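Learning to cook rice again

When I moved to Torkby in July, I brought one pot from my mother's kitchen and I believed it was enough. I have cooked rice since I was nine years old. I did not measure anything, I put the finger in the water and stopped at the first line. My mother did the same and her rice was always good.

In the new apartment it failed for three weeks. Sometimes the bottom was burned and the top was hard like small stones. Sometimes all of it became a paste. I blamed the stove first, which is electric and stays hot for a long time after you turn it off. Then I blamed the rice. I bought a bag from the shop on Lawal Street, then a more expensive one, and both made the same paste.

My neighbor Salamatu Okoro heard me complain on the stairs and came in to look. She lifted the lid of my pot, turned it over and asked me where the other one was. I did not understand. She meant the lid that belongs to this pot! Mine was from a different set, and a little too wide, so the steam went out on one side all the time. At home we put a plate and a stone on top, and I had forgotten this completely.
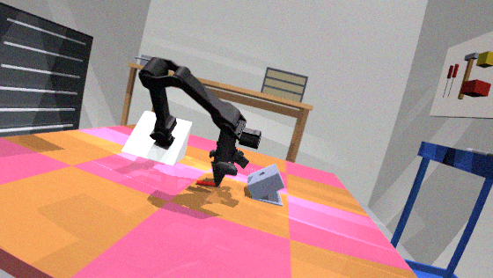
So I wrote to my mother and asked about the stone. She answered with a voice message of several minutes, mostly about my cousin's wedding, and at the end she said that a stone is a stone and I should find one. I did not want to carry a stone up to the fourth floor. I used a folded kitchen towel under the lid and it closed much better.

After that I started to measure, and I felt a bit ashamed about it. I use 300 grams of rice, wash it until I lose patience, and let it stand in cold water for 27 minutes. Why 27? The first time it came out well I had been on the phone with Aiguo Meng for that long, and I do not want to change it now. Then I boil it, move the pot to a cold ring of the stove, and leave it closed.

Aiguo says I should simply buy a rice cooker, as he did in his first week here. Maybe he is right. His rice is the same every day. But I like the crust at the bottom, and he does not get one.

Next I want to try my aunt's recipe with smoked fish. I still have to find the fish. Salamatu told me to ask at the Saturday market, but to go before nine, when the good pieces are still there.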